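The Slow Way to Tidy a Table

In a former tile warehouse at the edge of Civamberg, the robotics team of Allum starts work late. The lights come on at nine, the coffee arrives after that, and the first hour goes to moving toy food from one place to another.

The method they are testing has the plain name "ask before grasp." Most systems of this kind look at a table, choose one way to pick up an object, and go. The Allum system chooses several ways, compares them, and looks at how much they disagree. If they agree, the arm moves. If they do not, the arm comes a little closer, stops, and looks again before it decides.

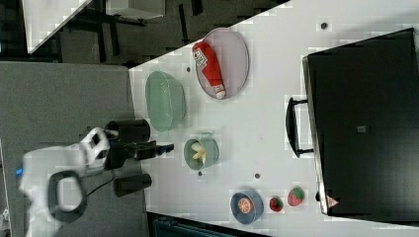
Disagreement is the quantity that Duyên Ninh cares about most. She came to the project from speech recognition, where a system must also live with not being sure, and she wanted to bring the same habit to hands. A cup lying with its opening to one side, and with something yellow inside it, is a good test for this. Should the gripper take the cup, or the thing in the cup? The command may say only "clear the green one," and then the large green bowl close by is also a candidate. Older versions of the program picked an answer at once and were often wrong with great confidence.

The new version was trained on demonstrations made by people who guided the arm by hand. It learned from only 17 hours of these, a small amount for this field. What the team added was a record of doubt. When the person doing the demonstration slowed down or changed direction, the moment was kept and marked, while other groups would usually clean it out of the data. Ninh believes these moments carry most of the lesson. "We were throwing away the thinking," she told me, "and keeping the movement."

The objects themselves are ordinary. They come from toy shops and kitchen departments, and they stay on the table between trials, because the team wants the arm to work around things it was not asked to touch.
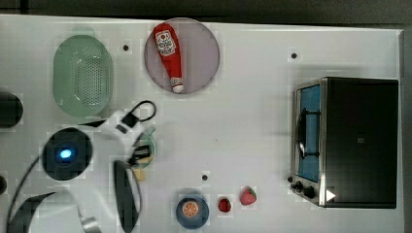
The test table from directly above, with the toaster oven at right and the ketchup bottle resting on its plate.

Results so far are modest and, to my eye, believable. In the comparison that the team ran in July, the system that stops to look again made fewer wrong grasps than the one that does not. It was also slower. A simple request took some 5 seconds longer, and with an unclear request the arm could stop two times before it closed its fingers. Anyone who has watched a robot stand still knows that these seconds feel long.

Speed is the main complaint from outside. Risero, a company that builds packing lines, tried an early copy of the program and gave it back after four weeks. Their engineers liked the grasps and could not accept the waiting. Doolan, which makes equipment for home care, had the opposite view. In a kitchen, they said, a machine that hesitates is easier to live with than one that knocks over a glass.

There is also a technical problem that the team does not hide. The measure of disagreement works well for shape and badly for weight. Two objects may look the same to a camera and be very different to lift, and then all the proposed grasps agree with each other and all are wrong. For this the system has no second look. A sensor in the wrist could help, but it would give its warning only after the fingers have closed. 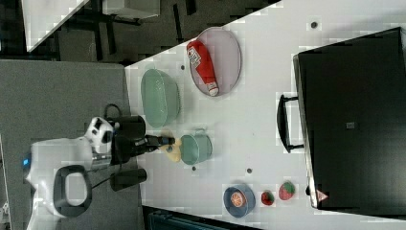 Weidong Guo is not convinced that the pauses are the reason for the better numbers. He pointed out to me that a second look also means a second picture, taken from nearer, and that a closer picture alone could explain much of the improvement. He would like to see a version that always comes closer and never measures doubt at all. "If that one does as well," he said, "then we have a nice story and an ordinary result."

Ninh agrees that the test is fair, and it is next on the list. The program for it is already written. The demonstrations do not have to be repeated, only the trials, with the same objects and the same commands. She expects to have the comparison finished before the team moves to its second table, where the drawers are.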